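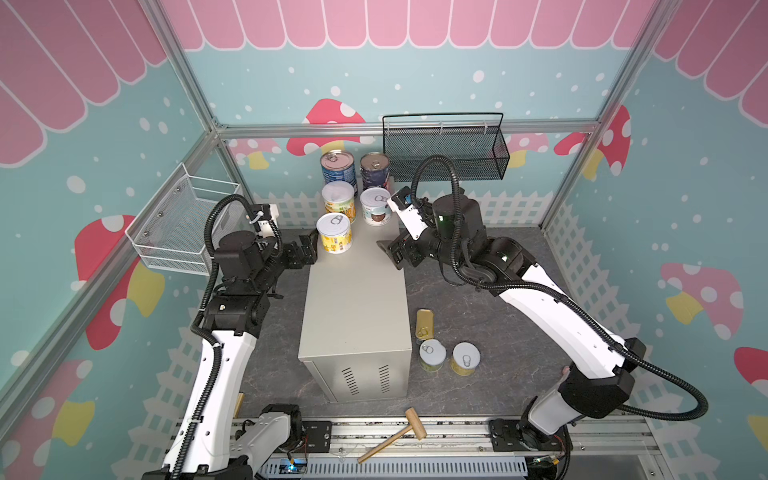
Cómo ordenar las latas de la despensa sin comprar nada

Desconfío de casi todo lo que se publica sobre despensas. La mayoría de los tutoriales empiezan con una lista de la compra: bandejas escalonadas, etiquetas, cestas, un dispensador giratorio que ocupa más que las propias latas. Yo he probado unos cuantos de esos inventos y he vuelto a la balda lisa. Lo primero que hago es sacar latas a una superficie plana y agruparlas, como las cinco que están sobre el armario metálico beige: la de etiqueta azul y la morada al fondo, la del dibujo que parece un coco más adelante y la amarilla en primera línea. Las bajas se quedan aparte, en el suelo, junto con la lata plana dorada, que se apila de otra manera y conviene tratar como un caso distinto.

Qué hace falta

Una mesa o cualquier superficie a la altura de la cintura, un trapo, un rotulador permanente y 20 minutos. Si en casa hay muchas conservas, algo más. Los que prometen una despensa nueva en cinco minutos tienen tres latas.

Paso 1. Vaciar una sola balda

Una, no todas. Si se vacía el mueble entero, a media tarde la cocina sigue ocupada y se acaba metiendo todo de cualquier manera. Pase el trapo por la balda mientras está libre.

Paso 2. Mirar las fechas

Las conservas llevan fecha de consumo preferente, y pasarla unas semanas no convierte la lata en veneno. Lo que sí hay que retirar sin discusión es cualquier lata hinchada, con fugas, muy oxidada o golpeada en la costura. Nada de abrirla para comprobar a qué huele.

Escriba el mes y el año en la tapa con el rotulador. Suena a manía, pero la fecha impresa suele estar en la base, con letra diminuta, y nadie va a levantar cada lata antes de cenar.

Paso 3. Agrupar por uso

Se suele aconsejar el orden alfabético o por colores. El primero no sobrevive a la segunda compra y el segundo solo queda bien en las fotos. A mí me funciona separar lo que se come tal cual, lo que va a la cazuela y lo dulce. La leche de coco, que siempre genera dudas, va con lo de cazuela salvo que en su casa se use para postres.

Paso 4. Colocar

Lo alto detrás y lo bajo delante. Dentro de cada grupo, lo que caduca antes queda más cerca de la mano. Las latas cilíndricas admiten 2 alturas si tienen el mismo diámetro; con 3 ya me parece buscarse problemas, sobre todo con las de anilla, que no siempre asientan bien. Las planas, tipo sardinas, se pueden poner de canto como libros, pegadas a un lateral. En ese caso escriba la fecha en el borde que quede a la vista.

Sobre los organizadores

Me han recomendado tanto el escalonado de Brumis como el carril de Gomix. El primero sirve si la balda es honda y todas las latas son parecidas, dos condiciones que en mi cocina no se dan. El segundo lo tuve 4 meses y lo regalé: las latas bajas se atascaban. Wai-kit Kong, lector de esta página, me escribió para defenderlo y dice que con latas de un único tamaño va perfecto. Puede ser. Yo no compro latas de un único tamaño.

Mantenimiento

Al volver de la compra, lo nuevo va detrás. Reviso las fechas en septiembre, cuando la despensa está más vacía, y aprovecho para planear un par de cenas con lo que lleva demasiado tiempo al fondo. Si algo sigue ahí al año siguiente, deje de comprarlo.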